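Club night, week whatever

17/05/2022

Quick one tonight because I've got work in the morning and I'm typing this on the bus. Sorry in advance.

So the tidy-up task. For anyone new, our club (evening robotics class at Gradville, second floor, bring your own mug) has entered the Nedura student challenge and the task we drew is Living Room. Robot comes in, finds clothes that have been left about, picks them up, puts them in the basket. Doesn't touch anything else. Sounds dull. Is not dull.

We've been at it since February and up to last month it was all simulation, where everything went beautifully. Then real cloth. Cloth is horrible. A block is the same block every time you drop it. A shirt is a new shape every single go and the hand has no idea which bit is the edge.

Binta Onyeka has done most of the grasp code and rewrote the finger closing over the weekend, so tonight was mainly her stuff. Old version closed all the fingers at once and kept pushing the cloth away from itself. New one brings the thumb in late. Much better on the practice towel. On the towel!! I want that noted.

Scores so far for the whole term, from the sheet on the wall: 141 tries, 54 in the basket. Which isn't great but most of the good ones are recent. I'm telling myself that anyway.

Other bits. The Vestenico battery charger is still doing the flashing thing, please don't leave it on overnight. We lost a good half hour to a network cable that was plugged into nothing. My fault. And the head view was lagging again so I turned the resolution down and forgot to write down what it was before, so if yours looks fuzzy on Thursday thats why.

The sofa run was the last thing we set up. Grey on grey on grey, and the colour step hates it. It finds white cloth fine but then it wants to take the cushion along too, it can't work out where one stops and the other starts.
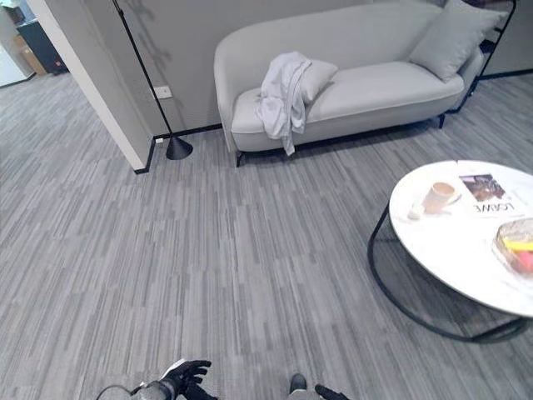
Binta reckons we should go for whichever fold hangs lowest and pull gently, and leave the top alone till it's moving. I think we need a proper depth check first so it knows what's cushion. We argued about this all the way down the stairs. Probably she's right, she usually is about hands.

The other worry is the coffee table. Rules say 2 penalty points if you knock the furniture, and the elbow swings wide when it turns right. Going to put a no-go box round the table in the planner and make it fatter than we need.

To do for next time:
thumb timing for thicker stuff (jumpers??)
no-go box
read the Okeke notes on cloth edges, I keep saying I will
someone buy tea bags

Right, my stop. More when theres more.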